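로봇 그리퍼 및 제어기 비교 시험 1차 결과 안내
골란데일(Golandale) 자동화기술센터 소식, 2019. 2. 22.

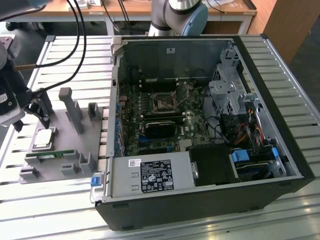
시험 개요

골란데일 자동화기술센터 조립자동화실은 컴퓨터 본체의 중앙처리장치(CPU) 및 메모리 모듈 장착 공정을 대상으로 그리퍼와 제어기의 비교 시험을 실시하고, 그 1차 결과를 회원 기관에 안내드립니다. 본 시험은 지난해 하반기 회원 기관 수요 조사에서 소형 전자부품 취급에 관한 문의가 다수 접수됨에 따라 기획되었으며, 마르팅 세케이라(Martim Sequeira) 책임연구원이 총괄하고 비탈리 스코리크(Vitalii Skoryk) 연구원과 타이그 맥그래스(Tadhg McGrath) 연구원이 참여하였습니다.

시험 대상 본체는 측면 덮개를 분리하여 알루미늄 작업대 위에 눕힌 상태로 배치하고, CPU와 메모리 모듈은 본체 옆의 회색 고정판에 올려 두었습니다. 로봇은 고정판에서 부품을 집어 메인보드의 빈 소켓 또는 메모리 슬롯까지 옮기는 동작을 수행합니다. 소켓 레버의 개폐는 이번 시험 범위에 포함하지 않았고, 모든 시행에서 작업자가 사전에 레버를 열어 두었습니다.

비교 대상

그리퍼는 두 종류를 사용하였습니다. 첫째는 트롤투라(Troltura)에서 제공한 평행 개폐형 2지 그리퍼이며, 둘째는 센터에서 자체 제작한 손가락을 동일 구동부에 결합한 형식입니다. 자체 제작 손가락은 끝단의 폭을 줄이고 안쪽 면에 얕은 단을 두어 CPU 기판의 가장자리만 접촉하도록 설계하였습니다. 이하에서는 편의상 각각 A형과 B형으로 표기합니다.

제어기는 위치 제어만을 적용한 기존 구성과, 손목부 힘 센서의 신호를 반영하는 순응 제어 구성을 비교하였습니다. 순응 제어의 매개변수는 랜빌(Lanville) 분원에서 앞서 수행한 커넥터 삽입 과제의 값을 초기값으로 사용하고, 예비 시행을 거쳐 하강 속도와 접촉 판정 기준을 조정하였습니다. 조정 이후에는 시험이 끝날 때까지 값을 변경하지 않았습니다.

시험 결과

A형은 총 1,556회, B형은 총 1,699회의 시행을 완료하였습니다. 두 그리퍼의 시행 횟수에 차이가 있는 것은 A형 시험 기간 중 구동부 점검으로 일정 일부가 단축되었기 때문입니다. 성공 여부는 부품이 기울어짐 없이 목표 위치에 놓이고 그리퍼가 간섭 없이 이탈한 경우로 판정하였습니다.

순응 제어를 적용한 B형의 CPU 안착 시행은 1,241회이며, 이 조합이 네 가지 조합 가운데 가장 높은 성공률을 보였습니다. 위치 제어만 적용한 경우에는 그리퍼 종류와 관계없이 본체를 다시 배치한 직후의 시행에서 실패가 집중되었습니다. 본체가 작업대 위에서 조금만 어긋나도 소켓의 기준 위치가 달라지며, 위치 제어 구성은 이를 보상할 수단이 없습니다. 해당 결과는 예상 범위에 있으나, 실패의 대부분이 재배치 후 처음 몇 회에 몰린 점은 추가 분석이 필요합니다.

메모리 모듈의 경우 양상이 다소 달랐습니다. 파지 단계에서는 접촉면이 넓은 A형이 안정적이었고, B형은 모듈이 손가락 사이에서 회전하는 사례가 반복하여 기록되었습니다. 다만 슬롯에 밀어 넣는 단계에서는 A형의 손가락이 인접 슬롯의 고정 걸쇠에 닿는 경우가 있어, 전체 성공률만으로 두 그리퍼의 우열을 판단하기는 어렵습니다.

고정판에 관한 사항

고정판의 부품 받침은 시험 초기에 한 차례 설계를 변경하였습니다. 최초 설계에서는 받침의 벽이 높아 B형 손가락이 진입할 여유가 부족하였고, 변경 후에는 이로 인한 파지 실패가 발생하지 않았습니다. 변경 전의 시행은 위 집계에서 제외하였습니다. 받침 도면은 회원 기관에 한하여 제공하며, 신청 시 사용 중인 그리퍼의 손가락 폭과 최대 개폐 거리를 함께 기재하여 주시기 바랍니다.

카메라 배치

작업 영역을 촬영하는 고정 카메라의 위치도 검토 대상에 포함되었습니다. 본체 내부에는 드라이브 케이지와 전원 케이블 등 시야를 가릴 수 있는 요소가 많아, 카메라 한 대의 영상만으로 메모리 슬롯과 CPU 소켓을 모두 확인하는 데에는 한계가 있었습니다. 알루미늄 작업대 표면의 반사광 또한 부품 윤곽 검출에 영향을 주었습니다. 누누 베텐쿠르트(Nuno Bettencourt) 연구원이 조명 각도와 노출 조건을 변경하며 비교 영상을 수집하고 있으며, 해당 자료는 2차 시험의 카메라 선정에 활용할 예정입니다.

향후 계획

2차 시험에서는 제조사가 서로 다른 본체 세 종을 대상으로 동일한 절차를 반복하고, 케이블이 소켓 부근을 지나는 조건을 추가합니다. 조건별 시행 횟수는 1,000회로 통일하여 이번 시험에서 나타난 횟수 불균형을 해소하고자 합니다. 메모리 모듈용 손가락은 A형의 접촉 면적을 유지하면서 끝단의 바깥쪽 폭을 줄이는 방향으로 다시 제작합니다.

시험에 사용할 그리퍼 또는 제어기의 제공을 희망하는 기관은 제품 사양서와 통신 규격 자료를 첨부하여 조립자동화실로 신청하여 주시기 바랍니다. 장비의 운송과 설치에 드는 비용은 제공 기관이 부담하며, 해당 장비의 시험 기록 원본은 시험 종료 후 제공 기관에 전달합니다.

문의: 골란데일 자동화기술센터 조립자동화실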